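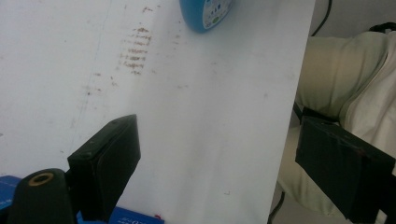 I took the minutes for our May meeting of the Trindade street tree group, so blame me for any spelling. We started at 7:15 with Radek Ondrejka in the chair, plus Lucimara Sampaio, Reinaldo Barros, Radoslava Mikuš and me. First up was watering. Lucimara had walked the whole of Flonik Avenue and thinks the young lindens need a proper soak twice a week from now on (I had no idea they drank that much!). We also want a cheap table for the sapling giveaway, and a white top is fine by us even if it has brown smudges and specks on it like this one - it'll be covered in potting soil by noon anyway. Agreed without a vote.

Next, the order. Radek has a quote from Gravon for 30 saplings, mostly hornbeam with a few crab apples. Reinaldo would like more crab apples, Radoslava worries about fruit on the sidewalk, and we went back and forth on that for a good while. We settled on crab apples for the two wide corners only. Radek will call Gravon on Tuesday.
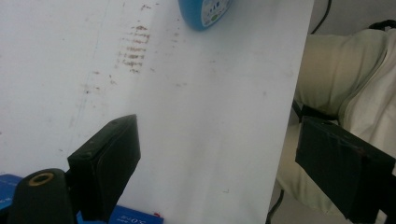

He'll also ask if they can deliver early, so we aren't unloading in the heat again.

Radoslava reported on the tree tags. The last one she put up is number 2106, down by the bus stop, and the list now matches the map except for one missing maple. I said I'd go look for it.

Apologies from Reinaldo Bragança. We wrapped up at 8:40 and still owe Lucimara for the hose fittings.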